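# Who Signs for the Border? Shared Powers and the Ritatska Compact

The Ritatska Compact is 55 articles long, and most of the dispute over it concerns one of them. Article 31 allows the joint secretariat to set customs procedure for all member governments without a separate vote in each national parliament. Supporters describe this as housekeeping. Opponents describe it as a transfer of lawmaking power that no member's voters approved. Both readings can be defended from the text, and the drafters appear to have wanted it that way.

The compact was signed by four governments with very different habits of treaty practice. In Soomro, a treaty takes effect in domestic law on signature and is published the same week. In Iletti, it has no domestic force until parliament passes an act that repeats its terms. A procedural rule adopted under Article 31 therefore binds a customs officer in Soomro at once and may not bind one in Iletti for months, if at all.

## What the article says

The wording is short. The secretariat "may adopt uniform measures necessary to the operation of the common border," subject to objection by any member within a fixed period. Silence counts as consent. An objection suspends the measure for the objecting state only.

Two words carry most of the weight. "Uniform" suggests that a measure applied in three states and suspended in the fourth is defective. "Necessary" has no definition anywhere in the compact. The annex defines "vehicle," "consignment" and "perishable," but leaves necessity to the secretariat's own judgment, reviewable by an arbitration panel that has met once.

Kumiko Fujimoto, a treaty lawyer who advised the Iletti delegation during the final round, argues that the gap was known. "There were drafts with a definition," she said. "Each one lost a signature. The version without a definition kept all four."

She does not regard this as unusual. Agreements between states often settle the parts that can be settled and pass the rest to whoever runs the institution. The difficulty in this case is that the institution has been busy. By September the secretariat had adopted 387 measures, and member governments had objected to very few of them.

## The objection that never arrives

A low rate of objection is open to more than one reading. The secretariat cites it as evidence of broad agreement. Parliamentary staff in Iletti cite it as evidence that the objection period is too short for a legislature to use.

The sequence is as follows. A measure is circulated to the foreign ministry, which forwards it to the department concerned. The department prepares an opinion. If the opinion is negative, the matter goes to the cabinet, and only the cabinet can lodge an objection. Parliament is informed after the period closes. At no stage does an elected chamber have a formal right to see the text while it can still be stopped.

Soomro changed its own rules to deal with this. Its foreign ministry now has to file every draft measure with the legislature on receipt, and members may request a hearing. Few hearings have been held, but departments are reported to write fuller opinions when they know the file will be read.

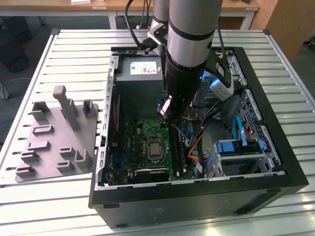

## The court case in Pritness

The port city of Pritness supplied the first real test. A freight operator was fined for failing to follow a secretariat measure on the sealing of mixed loads. The operator argued that the measure had never become national law and that no penalty could rest on it. The lower court agreed. The appeal court reversed, in a ruling of 461 paragraphs, on the ground that signature of the compact had carried with it consent to later measures of a routine kind.

The ruling leaves open what counts as routine. The court listed sealing, labeling and form design. It declined to say whether fees fall on the same side of the line. A draft measure now in circulation would set a uniform inspection charge of 200 per consignment, payable in local currency at a fixed rate. Several lawyers regard a charge of that kind as a tax, and under the Iletti constitution a tax requires an act.

Fujimoto expects the fee measure to be narrowed before adoption. Her preferred repair is modest: a longer objection period for any measure with a financial effect, and a requirement that necessity be explained in writing. Neither would need an amendment to the compact, as the secretariat can alter its own rules of procedure by majority.

The review conference opens on October 20, 2024. Article 31 is listed under other business.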